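Tuesday, June 30, 2020

Too hot to sleep, so I may as well write. The whole apartment smells like the curry from downstairs and I had two bowls of cereal for dinner, which I'm counting as a win because at least I sat down for it.

Work first, then the family stuff. We're still gathering demos for the tip rack task, all of it in the simulator, and I've been at it so long I see yellow when I close my eyes. The goal is 100 good runs before Rizal T. starts the next round of training. (We have two Rizals on the project now and I am begging someone to pick a nickname.) I drive both arms from my desk at home with the hand controllers, the sim saves every joint angle and every camera view, and then later I go back and mark which runs are worth keeping. It sounds dull and it kind of is, but I get into a groove with it, like knitting!

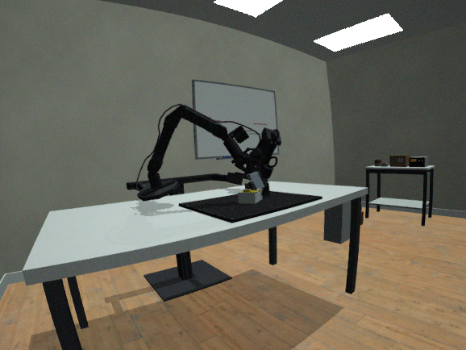 Bringing the two grippers in close together is still my weak spot. I've been doing this since February and I still tense up my shoulders every single time, as if the real me were going to get pinched. Larasati says my runs look "nervous" and the model is going to learn nervous, and she has a point, it copies whatever I give it, hesitations and all. When the arms are bunched up right over the little gray box with the yellow showing along the top, like they were today, I can't tell from the room view whose finger is whose. Black on black on black. I asked Puspita if we could tint one arm, just for the person driving, and she said the Lumenta setup ties the colors to what the cameras record, so no, unless she splits them out, and she isn't splitting anything out this week. Fine. I'll squint.

So I mostly drive from the overhead view now. It took some getting used to because left and right feel off when you look straight down, but it's so much easier to line things up on the rack that way. I kept 7 runs from this morning and threw out the rest. One of the tossed ones would have been great except I stopped in the middle to sneeze, and there's this long dead pause where both arms just hang there. Juwita wanted to trim the pause and keep it. I said no, then felt bad, then said maybe. We'll talk tomorrow. 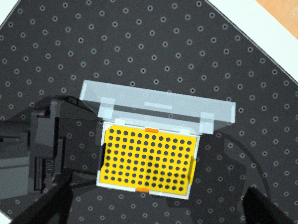
*Overhead view, lid open, fingers not touching the rack.*

The other argument (a friendly one, mostly) is about the starting positions. Right now the Stetum script shuffles the rack around a little at the start of each run, and I think it should shuffle a lot more. If every demo starts with things nearly where they were last time, of course the model looks smart, it's only ever seen the one spot! Rizal S. thinks we should get it working on the easy version first and then spread out. He said this in a very patient voice, which made me want to disagree even more. I wrote up my side after lunch and sent it to everybody and then reread it and found the word "obviously" in there twice. Ugh. Larasati sent back a thumbs up, and I can't tell if it was for the idea or for me calming down.

Also the notes. We're each supposed to type a line after a run saying what went wrong, if anything did. Mine from today include "bad angle, my fault," "bad angle, sim's fault," and "hungry." I should go fix that last one before somebody builds a chart out of it.

Called Mom at six. She wanted to know if the robots are "any smarter yet" and I said a little, and then she told me all about her tomatoes for half an hour. The big plant by the fence has spots on the leaves and she's blaming the neighbor's sprinkler. I promised to look it up and I haven't. Need to mail her the blue dish back too, it's been sitting on top of my fridge forever.

Fan is rattling again. Going to stick a folded sock under it and try to sleep.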